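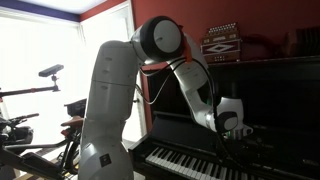
Puvano 钢琴维修间
机械臂工位月度安全检查表(附意见)

月份:十二月
检查时间:周五,午饭前
检查人:Yatziri Cisneros
陪同:Refugio Meléndez(调律)、Crescencio Bañuelos(维修)
填写方法:合格 / 待改 / 不适用。意见栏请尽量写长一点,格子不够就写到背面去,我都会看的。

一、开机之前

1. 急停按钮按下后手臂停住,复位后不会自行动作
合格。试了两遍,Refugio 按一遍,我按一遍。她说以前总觉得这按钮是给别人准备的,现在每天早上先按它,再去倒咖啡。

2. 底座固定螺栓
合格。

3. 手臂上的线缆
待改。线在琴前面垂得比较松,手臂往低音区走的时候,最好有人在旁边看一眼。请 Crescencio 再加一处固定,但别勒得太紧,腕部还得转得开。

4. 夹爪与琴键的起始间隙
合格。换琴以后要重新量,不能照搬上一台的数值,哪怕两台琴型号一样。

二、运行当中

5. 速度限制
合格。有人在旁边时用 60 毫米每秒,无人时最高 300。钥匙开关由当班的人保管。

6. 人手进入键盘区之前先暂停
待改。这一条我得多啰嗦几句。大家调了这么多年琴,听见一个键回弹慢,手自然就伸过去了,我完全明白,换了我也会伸。可是手臂不知道您要伸手,请先按暂停,等它停稳了再去摸。Crescencio 承认本月忘过一回,没有碰着,谢谢他肯说出来。

7. 琴顶物品
待改。跑测试时琴身会有振动,放在上面的乐器请先挪到架子上。

8. 通道与窗边
待改。从工位到门口要能直着走出去,自行车请推到走廊的车架上。

9. 照明
合格。白天窗光很强,下午如果晃眼,请把帘子放下一半,传感器也会好受些。

三、人员与排班

10. 培训记录
合格。Mortimer Thibodeaux 的复训已补签。

11. 连续监看时间
待改。一轮 Satus 测试要敲 1,998 下,坐在旁边听完,耳朵和脖子都累。Refugio 说,从前自己敲键,累的是手腕,晚上回家拧瓶盖都疼;现在手腕好了,人却容易走神。建议每轮结束换人,中间起来走一走。听音也请留到机器停了以后再做。

12. 工作内容变动是否已告知本人
待改。重复敲键交给手臂以后,每台琴能省下大约一个上午。省下来的时间怎么安排,目前只有口头说法。Crescencio 希望多做击弦机的整修,Refugio 想带学徒,两位都问到计件怎么算。我不是管工资的,答不上来,但这件事让人心里悬着,心里悬着的人干活也不踏实,所以我还是写在安全表里了。请 Jacinto Magaña 书面答复,贴在工位旁边。

四、待办

线缆加固:Crescencio,下次开机前
琴顶、窗边清理:当班人员,当天
轮换表:Refugio 先拟一份,大家传着改
岗位安排的书面答复:Jacinto

补充意见(Mortimer 手写):
暂停键能不能换个大一点的?戴着手套按不准。另外手臂停下的提示音和 A 音差一点点,听得我们几个调律的浑身难受,要是能改,麻烦改一改。

检查人回复:按钮已报上去了。提示音我去问问供应商 Jarnness,能改就改,不能改就请他们换成灯。

签字:Yatziri Cisneros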